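Setting up the Retetti tabletop cell in simulation

Asurmont docs / Plorkorbridge project / Cell setup

These steps take the Retetti cell from a fresh checkout to a state where episodes can be recorded. They assume the Isaksson scene loader is installed and the license server responds. Allow 42 minutes for a first run, most of it texture compilation.

1. Load the scene and check the layout

Start the loader with the tabletop profile and wait for the status line to read READY. The arm is a Franka Emika on a box-shaped pedestal to the side of the table, reaching in over the wood. Let the physics settle before touching any object — the small props shift slightly on the first ticks and their rest poses are saved from there.

Check that the base sits on the pedestal top with no gap and that the gripper hangs clear of the tabletop. If a prop has fallen through the table, its collision mesh did not load. Clear the cache and start again.

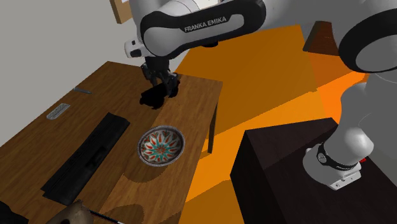

2. Set the home pose

Open the joint panel and load home_table.yaml. Move to it at low speed. The fingers should point straight down, with the flange normal within 2 degrees of vertical. If the arm takes the long way round on joint 1, the limits file is from the old cell and must be replaced.

Save the pose under the cell name. Do not overwrite the default, as other profiles read it.

3. Align the wrist camera

The wrist view is attached to the hand link. In the link tree, select the camera node and enter the offset from the cell sheet. Both fingers must show low in the view, one on each side, with the table behind them. An offset entered in centimeters puts the camera well outside the hand and the fingers drop out of view.

Jog the gripper over the table and watch the wrist feed while it moves.
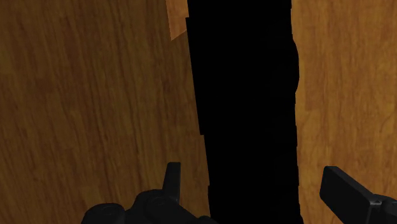 The fingers should keep the same place in the view at every arm pose. If they drift, the camera has been parented to the world frame. Delete the node and add it again under the hand link; editing the parent field in place leaves the old transform behind.

Dark materials lose most of their surface detail with the default lights. Raise the ambient term one step at a time and compare finger edges between steps. Wood textures wash out well before the black parts look good, so stop early.

4. Check gripper travel

Run the open and close cycle 5 times with nothing between the fingers. Both fingers must reach their stops together. A lag on one side usually means the mimic joint is missing from the description file.

5. Save and lock

Write the cell state and note the seed. The reference state uses seed 117. Lock the profile before recording, or the loader will apply random prop poses at the next reset.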